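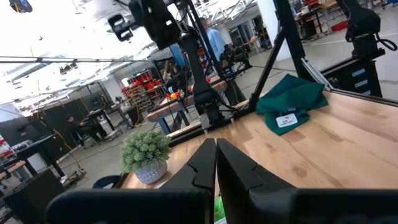

Category: Shared-workshop robot builds

Print this article | E-mail this article

We use cookies to remember your display settings. By continuing to read you accept their use.

Pamport bench

The Pamport bench is a two-arm robot workstation built in the shared workshop at Pamport. It consists of a wooden tabletop inside a black metal frame, with the arms fixed to the sides of the frame. The bench is used for handling small objects, mostly toys and soft goods, and its drawings circulate among workshop members under the name Ollell.

Background

The design was begun by Parviz Asadi and Tullio Russo as a replacement for an earlier single-arm table, the Prurer, which had its arm screwed directly into the top. The screws worked loose under repeated side loads, and the position of the arm had to be measured again after each repair. Asadi's revised drawings moved all mounting points off the wood. Lucrezia Barbieri later redrew the side rails so that a base plate could be shifted along them without removing the corner brackets.

Frame and top

The frame is made of extruded aluminum rails. The tabletop is a light butcher-block surface with visible knots and is not a load-bearing part. It rests on cross members and can be lifted out for sanding once the arms have been parked. Black finish was chosen for most of the rails to reduce glare in the overhead view; bare silver rail is accepted where stock is short.

Each arm stands on a square base plate bolted to a side rail. The plates are set opposite each other so that the working areas overlap in the middle of the table. Overhead equipment is carried on a separate upper structure, tied to the lower frame at the back edge.

Arms and cabling

The arms are jointed and black, and each ends in a two-finger gripper. The fingers are broad at the base and taper to a point, with a stepped inner edge. Small items are taken between the tips. Thicker items are meant to seat against the steps, although Evaristo Messina's notes record that soft objects tend to slide past them.

Cables are left in free loops beside the arms. An early version tied them tightly to the links, which limited wrist rotation. The drawings call for a loop long enough to clear the full reach of the arm and short enough to stay off the gripper. Floor power is run to a strip beside the table.

Use

Typical work on the bench involves moving toy pieces into or out of a clear plastic bin near the center of the table, where either arm can reach it. Other objects, such as a cloth or an artificial plant, are kept on the top as obstacles or as harder items to grasp.
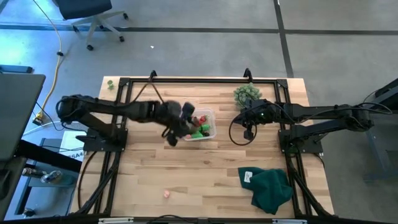 Page last changed: March 2024

The bin is not fastened down. Brunello Fiore proposed a recessed tray in its place, but the change was dropped as it would have required cutting the top.

Known limitations

The frame transmits vibration from one arm to the other when both move quickly. Stiffer corner brackets made by the Bortolotti metal shop reduced the effect but did not remove it. Crumpled cloth remains difficult to pick up by a single layer, and the finger tips must be realigned after hard contact with the tabletop.

Related articles
Prurer (single-arm table)
Ollell drawings, version 3
Two-finger grippers
Aluminum extrusion
Cable routing on jointed arms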